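February 2022 - bimanual cell, contact stop and planner notes

Picked up where Csenge Erdős left off with the Jonus planner. The branch she pushed builds clean now, but I had to pin the Tsao bindings back one release. The newer ones rename the joint limit fields and the wrapper reads zeros without complaining. Added an assert so it fails at load.

First job was the timing on the arm-to-arm collision check. Replayed 3414 logged waypoints from the Furnbridge set with both arms in the model. 112 of them were rejected, nearly all on the wrist camera bracket against the opposite gripper. The bracket mesh is still the old box with padding on every face. Swapping in the tighter hull is on my list, but I don't want to touch it in the same commit as the stop logic.

Second job was the keep-out volume for hands. Dridska publishes it as a capsule along the forearm plus a flat slab for the palm. The slab was being built in the table frame and then transformed a second time, so it sat off to the left of where it should be. Fixed in the publisher. The planner side needed no change.

With the transform fixed I went through the near-hand poses again, right arm as the one under test, left arm held as a static obstacle.

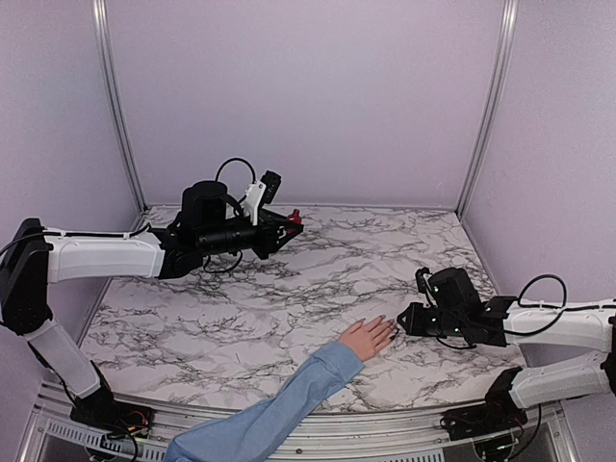
Slab height is still a guess. A flat palm is the easy case and the current value covers it, but a raised wrist would poke out the top. Csenge wants it computed from the depth cloud. I would rather keep a fixed height for now and make it a parameter - done, it's in the cell config under hand_slab_z.

Open:
- tighter hull for the camera bracket, then replay the 112
- gripper cable loops are not in the collision model at all
- issue 505 (stale hand pose held after tracking drops) still needs a timeout
- ask Csenge which calibration file she used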